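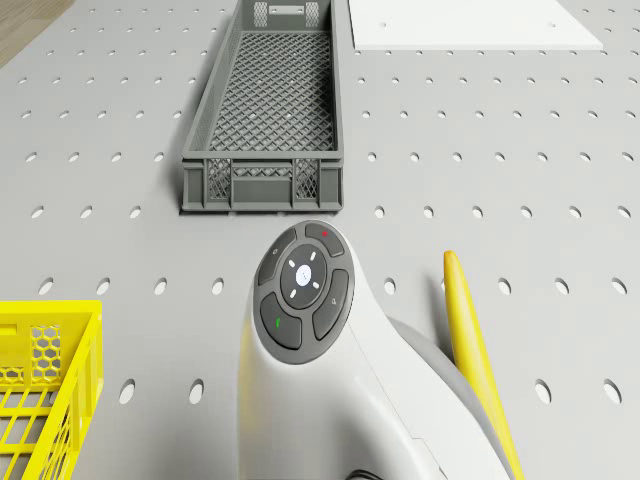
Step 4 in the old edition put the calibration before the crossover check, one reader wrote, and after a full evening of DJ sets the unit was still cutting the bass on every drop. The order has been changed in this edition. If you installed the Fluda limiter from the earlier guide, repeat the section from step 1.

5. Setting Up the Limiter in the Main Room

5.1 Before you start

You will need the limiter, the measurement microphone supplied with it, a floor stand with a boom, and the installer code from the license sheet. The room must be closed to guests. Turn off the smoke machines and the air handling.

This section covers a single dance floor with a capacity of up to 800 people. For split rooms and outdoor terraces, see section 7.

CAUTION: Power amplifiers must be off while the limiter is being connected. Turn them on last.

5.2 Connecting the unit

1. Mount the limiter in the rack between the DJ mixer and the crossover. Leave one rack space free above it.

2. Run the mixer's main outputs to IN L and IN R. Use balanced cable. Do not connect the booth output.

3. Run OUT L and OUT R to the crossover.

4. Check the crossover settings against the speaker maker's sheet, then lock the crossover panel. Any change made after this point cancels the calibration.

5. Connect the measurement microphone to the MIC socket on the back panel. The cable may be up to 50 meters long.

Note: In venues with a Werari stage box, the microphone line may be patched through channel 8. No other channel passes the sensor signal.

5.3 Placing the microphone

Stand position has more effect on the calibration than any menu setting. Mark the reference point on the dance floor with tape and place the stand behind it.

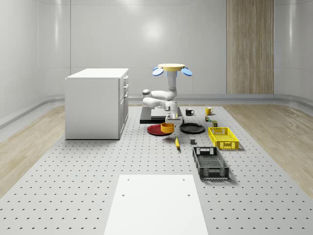
The boom should reach out over the reference point and leave the stand base clear of it. Do not lean the whole stand forward to gain reach. Shape it the way the white robot arm is shaped: up from the base, outward at the elbow, then down, with the tip directly over the target in front of the base. Clearance is where the two differ. The gripper's fingers are nearly touching the rim of the orange bowl, but the microphone tip must stay at head height above the tape. Tighten the boom clamp and recheck the height before you leave the floor.

5.4 Calibration

1. Turn on the amplifiers and set the mixer master to its normal show position.

2. Press and hold SETUP until the display shows CODE. Enter the installer code.

3. Select NOISE > START. Pink noise plays through the whole system.

CAUTION: Wear hearing protection. The noise rises without a pause between levels.

4. When the display shows READY, enter the maximum level from the venue's license. The factory value is 105 dB.

5. Select STORE. Wait for the green light — it may blink several times first.

Note: A red light at this stage means the microphone signal was lost. Check the cable and repeat from step 3.

5.5 Sealing

Fit the clear cover and the numbered seal. Write the seal number in the venue log next to the stored level. Panagiotou and Belance mixers with their own output limiter must have that limiter turned off before the cover goes on.

Revised 27 July 2019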